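Flevow lab simulator, two months in

I paid for the Flevow bench pack in July, mostly so I could try out arm moves before Thursday demos — and I'm hooked! Setup took me 40 minutes. The parts library is great fun, and the little blue device with the round black knob is my favorite thing to practice on (lining the fingers up beside that knob took me 11 tries). My one gripe is the shadows, they come out awfully heavy under the arm. Support was quick, thanks Hongmei!

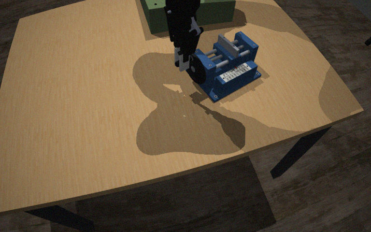
What I'd change

Let me save camera views, please. Four stars.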